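2024-07-11

Kurz vor den Ferien, schnell noch ein Update, sonst wird das hier wieder Januar. Wer neu mitliest: Wir sind die Robotik-AG, Projektname Clavow, und wir bauen seit dem Winter an einem Greifer zum Halten in der Hand. Also kein Arm dran, kein Fahrgestell. Man hält das Ding, macht damit Sachen auf dem Tisch, und die Kamera am Griff schneidet mit. Die Aufnahmen sollen später dem richtigen Arm beibringen, wie man so was anpackt. Später heißt: nächstes Schuljahr. Frühestens.

Stand der Dinge also.

**Finger.** Version 7 ist drauf. Dunkelgrün, weil von der Rolle noch so viel da war und Schwarz alle. Bei schlechtem Licht sieht das eh keiner. Version 6 ist zweimal am selben Gelenk gebrochen, immer da, wo die Schichten quer zur Zugrichtung liegen. Hätte man wissen können. Hat auch jemand gesagt, im März schon, steht sogar im Protokoll. Jetzt liegend gedruckt, dauert länger, hält aber bis jetzt. An den runden Enden sitzen Messingösen, die wollte ich unbedingt haben, weil der nackte Kunststoff am Bolzen so schnell ausleiert. Einpressen mit dem Schraubstock, langsam, sonst reißt der Rand. Die unteren Löcher sind noch ohne Einsatz. Kommt noch. Oder auch nicht, mal sehen ob es stört.

**Aufgaben.** Unsere Liste fürs Turnier in Esham hat 15 Punkte, und die Hälfte davon ist langweilig: Becher umsetzen, Klotz in Kiste, Deckel drauf. Kann die AG inzwischen im Schlaf. Spannend wird es bei Punkt 11, »weiches Material handhaben«. Mehr steht da nicht. Kein Maß, kein Gewicht, nichts. Wir haben nachgefragt, Antwort: alles, was seine Form nicht behält. Danke auch.

Handtuch hatten wir schon, Socken auch (ging überraschend gut), Schnur war eine Katastrophe. Also diesmal Folie. Durchsichtige Folie, das Schlimmste, was man einer Kamera antun kann, und genau deswegen wollten die Jüngeren das machen. Ich war dagegen. Wurde überstimmt.

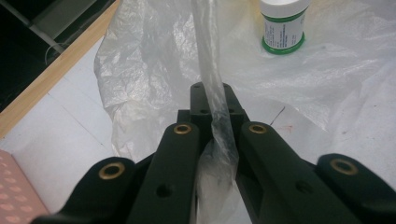
Das Problem ist gar nicht so sehr das Greifen. Zumachen, irgendwas hat man immer dazwischen. Aber wo fängt die Folie an? Wo ist die Kante? Als Mensch fühlt man das, man rubbelt halt kurz mit zwei Fingern und hat die obere Lage. Der Greifer fühlt nix. Und in den Aufnahmen glänzt es überall, jede Falte ein heller Strich, und die Software von Sustine (die Auswertung, die wir kostenlos nutzen dürfen, solange wir ein Schulprojekt sind) macht aus jedem Strich eine Kante. Beim ersten Durchlauf hat sie 1.279 Kanten gemeldet. In einem einzigen Clip. Wir haben den Ausdruck an die Tür gehängt.

Was ein bisschen hilft:

- Licht von der Seite statt von oben. Deckenlampe aus, Schreibtischlampe an.
- Langsamer. Noch langsamer. Wer denkt, er ist langsam, ist zu schnell.
- Vor dem Zugreifen kurz stehen bleiben, damit ein paar ruhige Bilder dabei sind
- Nicht mit der freien Hand nachhelfen!! Gilt nicht. Clip wegwerfen, neu machen.

Der letzte Punkt ist der schwerste. Man merkt es nicht mal. Ich hab mir meine eigenen Clips von letzter Woche angeschaut, und in drei davon kommt meine linke Hand ins Bild und zupft. Peinlich, nachdem ich den anderen einen Vortrag darüber gehalten habe. Sind gelöscht.

Zur Halterung in der Mitte noch, weil in den Kommentaren gefragt wurde: ja, die ist absichtlich so klobig. Die schmale Variante hat sich verdreht, sobald man fester zugedrückt hat, und dann stimmt der Winkel zur Kamera nicht mehr und die ganze Kalibrierung ist für die Katz. Lieber klobig. Die Datei lade ich hoch, sobald die Maße endlich mal eine Woche lang gleich bleiben. Der Betancur-Griff unten ist übrigens nicht von uns, den gibt es fertig als Bausatz, wir haben nur den Abzug gekürzt weil die Sechstklässler mit ihren Fingern nicht drankamen.

Offen bis zu den Ferien:

- Folie fertig aufnehmen, pro Person 15 Clips, ohne Linke Hand
- Namen der Dateien vereinheitlichen (bitte kein »neu_neu_final« mehr)
- Ersatzfinger drucken, mindestens einen Satz
- Akkus mit nach Hause nehmen, nicht im Schrank lassen, der Raum wird im Sommer ein Backofen
- Anmeldung Esham abschicken, Formular liegt bei mir, fehlt nur die Unterschrift vom Sekretariat

Das mit dem Sekretariat mach ich morgen in der großen Pause. Wenn ich dran denke.

Ach so, und die Frage, ob man auch nach den Ferien noch einsteigen kann: klar. Vorkentnisse braucht ihr keine, Löten lernt man bei uns sowieso erst beim dritten Brandfleck im Tisch. Wer lieber programmiert als schraubt, umso besser, von denen haben wir zu wenig — im Moment hängt die ganze Auswertung an zwei Leuten, und beide schreiben nächstes Jahr Abi.

So, Drucker piept. Muss los, der zweite Satz Finger ist entweder fertig oder Spaghetti.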